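November, before six in the morning

Awake again, so I may as well write.

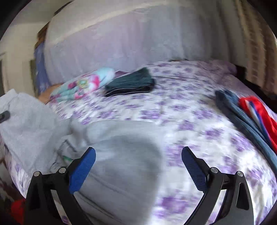 The letter from the immigration office came yesterday, four pages, of which three explain how to read the first. My permit is neither extended nor refused. It is "under continued consideration," a phrase I have now been living inside for seven months. I can stay while they consider. I can't change jobs or leave the country and expect to be let back in. My case number ends in 2594, and I know it better than my sister's phone number.

Lutfa Uddin at the advice center read it twice and said it was good news. I asked what bad news looked like. "Shorter," she said.

She wants a fresh letter from Hedegaard saying they still employ me, and proof of address again, in case I have moved since they last wrote to me at my address. Bent has promised to sign whatever I put in front of her – a fine quality in a landlady and probably a worrying one in a citizen.

Osaze's hearing got moved to the other building. He wore the suit to the wrong one first, walked roughly a mile in the rain, and was told his interpreter had gone home. He doesn't need an interpreter. He has asked them to take this off his file, and they have offered him a form, with an interpreter to help him fill it in.

Ximena rang from Dulby late last night. Hers came through, five years. I was happy for her for nearly the whole call, then I went and scrubbed the sink.

Must buy stamps. The office doesn't take email on this kind of case. Bus at 7.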